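Trakton parallel gripper vs. the Umby with flared fingers, dishes and trays
Arms & Grippers > End effectors

mughal_h
2023-08-06
We are picking a gripper for a two-arm tabletop cell and I would like opinions before we order more. The candidates are the Trakton parallel and the Umby. The job is clearing dishes: mugs, plates, bowls, a tray. Payload is fine on both. The Trakton opens to 170 mm in the catalog and the Umby opens less, but the flared fingers seem more forgiving on a curved mug.

Both arms run off one Salgado controller. My problem is the tray. It is thin plastic and it bends when only one side is held.
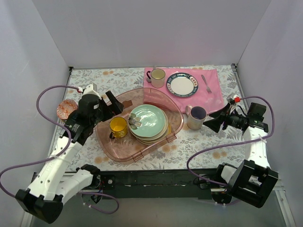
Current layout, both arms over the table, right gripper lined up on the white mug with the purple interior.

Haris Mughal

benchtop_lou
I'd go parallel on both sides. Flared fingers are good on mugs and bad on plates. Once plates are stacked you need something thin to get under the rim, and a flare takes up the room you need.

mughal_h
That matches what I get on the stack. Top plate only, and I miss about 4 in 10.

kestrel77
I don't agree with lou. We ran flared fingers for 2 months on cups and plates and the plates were fine after we changed the approach angle. Come in flatter and slow down for the last 60 mm. Try that before you spend money.

benchtop_lou
Single plates or stacked?

kestrel77
Single, mostly. Fair point.

dmr_cells
Separate issue: cable routing. Those purple loops are wide, and the right one lies on the tablecloth. Sooner or later it will hook a handle. Clip it along the links and leave slack only at the wrist.

mughal_h
I had clips on and took them off because the wrist ran out of slack on the far reach. I'll try again with a longer cable.

tinplate
For the tray, hold it by the two small handles and lift with both arms together. Melov sells soft pads that fit the Trakton fingers. They wear out fast, but they grip smooth plastic better than bare fingers.

benchtop_lou
Pads make the fingers thicker, so you're back to the plate problem.

tinplate
Put them on one arm only, then.

mughal_h
I'll order one set of pads and try the flatter approach first. Will post the miss rate for each.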